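# Setting Up a Small Drawer Unit on a Worktable (and Keeping It Useful)

I have a soft spot for little plastic drawer units. They cost next to nothing, they fit on the edge of almost any table, and if you give them ten minutes of thought at the start they'll save you a great deal of hunting later on. If you don't, well, you end up the way I did a few years back, with a drawer full of twist ties, one good pencil and a key to something I no longer own.

My neighbor Ettore Fabbri asked me in September how I arrange mine, and the answer got so long that I promised to write it down. So Ettore, this one is for you — put the kettle on.

## What you'll need

- A small drawer unit
- A mat for the table, big enough that the unit can sit on it with plenty of room to spare
- A soft cloth and a drop of dish soap
- A few little dividers or jar lids (optional, but nice)
- Whatever you're hoping to put away

## Step 1: Empty everything and wipe it down

Take the drawers all the way out if yours allow it. Some have a stop at the back, and you have to lift the front a little before they'll slide free, so go gently. Wipe the insides with a barely soapy cloth, then go over them again with plain water and let them dry with the open side up. Smooth plastic shows every crumb, and I count that as a good thing!

## Step 2: Put the mat down first

I know it's tempting to skip this. A mat gives the unit something to grip, and it keeps small parts from skating off onto the floor when you tip them out to sort. Mine came from a shop called Poltden and it has curled at one corner since the day I unrolled it. A heavy book left on it overnight helps.

## Step 3: Choose a side and stick with it

Set the unit at the left or right edge of the table, never the middle, and leave yourself the whole center to work in. If you're right-handed, try it on the left. You can then pull a drawer with your left hand while your right keeps hold of whatever it was doing, and it feels natural after an afternoon or so.

Turn the unit so the drawers open toward your working space. Before you load anything, pull the top drawer out as far as you'd normally want it and check that you still have room for your elbows (and your coffee, if you're the kind who keeps coffee near small parts, as I am).
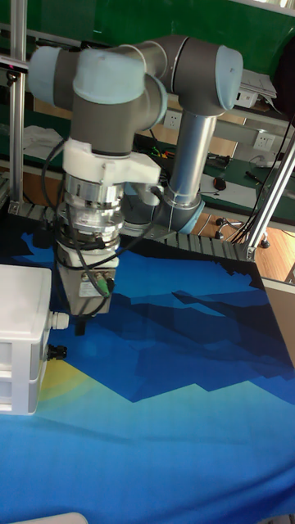
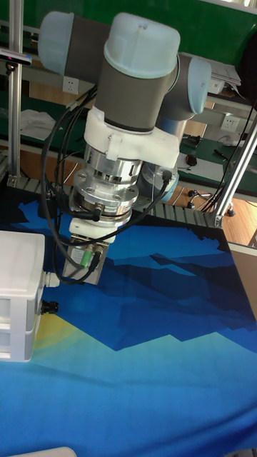
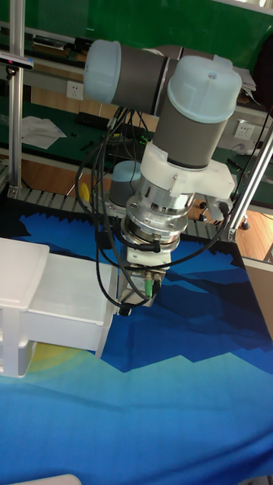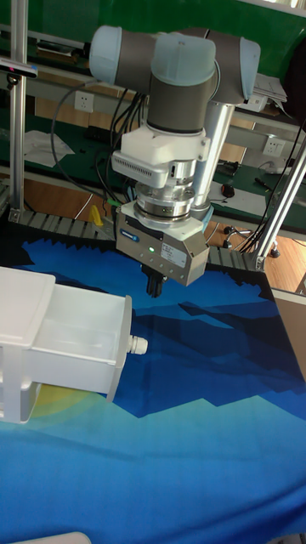

## Step 4: Fill from the top down

The top drawer is for things you reach for every single day. In mine that's a tape measure, a stubby screwdriver and a pencil. Keep it shallow and keep it a bit empty — a drawer that's packed to the brim is one you'll stop closing.

Lower drawers can hold the heavier or duller things. I keep spare screws down there, sorted by length into jar lids. My brother-in-law Urs Trummer once bought a box of 300 brass ones for a project that used 14, so I expect to be supplied for the rest of my life.

## Step 5: Try the drawers when they're full

Open and shut each one a few times. If a drawer sags when it's pulled out, take a little weight from the front and move it toward the back. If the whole unit creeps forward when you tug, something heavy in the bottom drawer will usually settle it. A sticky runner can be helped along with a rub of candle wax, but please don't use cooking oil, which turns gummy and collects dust.

## Step 6: Labels, if you like them

I went without for ages and then gave in. Plain paper and clear tape will do. Write what's really in the drawer, even if the word is "oddments," and put the label where your fingers won't rub it off when you reach for the handle.

Every couple of months, tip out one drawer onto the mat and put back only what you've used. One is plenty for an evening. I generally do the bottom one, find something of Ettore's in it, and walk it back over to him before supper.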